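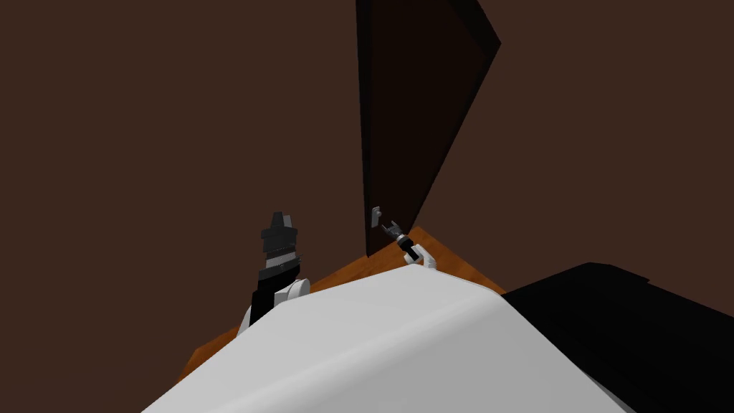

**Figure 3.** Interior with orange-brown wooden floor and a door in the wall behind. Computer rendering.

## 4. Indoor humidity and gap formation in wooden floors

### 4.1 Homes and measuring points

Draft of Jul 12, 2018. Numbers in 4.3 still to be checked against the log sheets.

The survey covered 58 homes in two towns, Tunstall and Fakarholm. All had solid wood floors laid over joists or over an older board floor. Floating floors left out, the boards move as one sheet and the gaps end up at the walls, so a gap count in the middle of the room tells you very little. Homes with full underfloor heating also left out. One Fakarholm home had a heated strip in the hallway only; kept, but the hallway was not measured.

In each home we picked three joints between boards in the main living room. One near an outside wall, one near the middle, one near the inside door. That gave 174 joints. Each joint was marked with a small dot of chalk paint on the skirting so that the same spot could be found again in the second round. In a few homes the skirting had been repainted between visits and the joint had to be found from the floor plan sketch. Error from this is likely small but we have no good way to put a number on it.

Gap width was read with a feeler gauge at both ends of a hand's length of joint and the two readings averaged. Where a joint was packed with dirt or old filler it was scraped out first, gently, with a thin plastic card. Hard filler was left alone and the next joint over used.

### 4.2 Humidity readings

Air humidity was logged with the Grudex wall unit, hung at chest height away from windows and radiators. The unit reads every hour. Residents were asked not to move it. Some did. Logs with a clear jump (kitchen steam, bathroom shelf in one case) were trimmed by hand.

Wood moisture was taken with a pin meter in the least visible corner of the room. Pin holes were a worry for several owners, so in those homes we used a spare board from the same batch when there was one, stored in the same room for at least a month before reading. Spare boards dry from both faces and a laid board mostly does not, so the two kinds of reading should not be mixed. They are kept apart in Table 5.

### 4.3 Results

Gaps were widest at the end of the heating season, as expected. The wider boards moved more in absolute terms, also expected. What we did not expect was the difference between the towns. Fakarholm homes dried out earlier, already in November, and stayed dry longer, even though the outdoor air is damper there for most of the fall. The likely cause is ventilation. Most of the Fakarholm homes had been fitted with constant mechanical exhaust under the Skisilau renewal program, and the fans run at the same speed all year. In Tunstall people open windows or dont.

Mean indoor humidity over the summer round was around 52 percent in both towns, so the starting point was about equal and the winter difference can't be put down to the floors having been laid wetter in one place.

Position in the room mattered less than board width. Joints near the outside wall opened a little more than those in the middle. Joints near the inside door showed the most scatter. Two reasons suggested: heavier foot traffic working the fasteners loose, and air moving under the door from a hallway at a differnt temperature. We can't separate these with the present data.

Finish type had no clear effect over a full season. Oiled floors reacted faster to short wet spells, lacquered ones slower, and by spring both had reached the same place. Owners of oiled floors reported more gaps in the questionnaire than we measured. Darker dirt lines in the joints may explain that, an oiled floor tends to be swept and not wet mopped.

### 4.4 Limits

Only one heating season. Joist spacing was taken from building drawings and not checked on site. Board age was self-reported and in older homes often a guess. The Tunstall group has more ground floor rooms than the Fakarholm group, and moisture from the crawl space was not measured in either. A second season is planned with loggers placed below the floor as well as in the room.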